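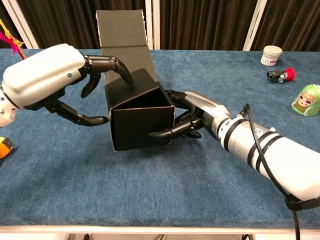

What is the last date for returning borrowed volumes to the Gulter reading room before the move? All loans must be back by February 10, 2019, including those held on extended terms.

Members of the list are asked to note the arrangements below, which replace the notice sent out with the previous circular.

The Plorka branch will receive 1,072 volumes from Gulter. A further 475, chiefly bound parish magazines and county directories, will pass to the Abubakar collection, where they may be consulted by appointment. The local maps remain at Gulter until September.

A member wrote to the list as follows:

> I have 9 directories on loan for work on the Zino mill families, and had understood that they could be kept until the autumn. May I return them to Plorka directly? It is a good deal nearer for me. I should also like to know whether the old shelf numbers will still be in use, as all my notes refer to them.

Directories should be returned to Gulter and not to Plorka. The Plorka branch has no means of cancelling a Gulter loan, and items left there will continue to show as outstanding — reminders would then be sent in error. Loans may be renewed from the Abubakar collection once its register is open.

The old shelf numbers will be kept for all printed books. Pamphlets will be given new numbers, and a table setting the old against the new will be held at both desks. Readers may request up to four pamphlets at one time.

Further questions should be sent to the list and not to the branch desks.

Reading Room Office, Gulter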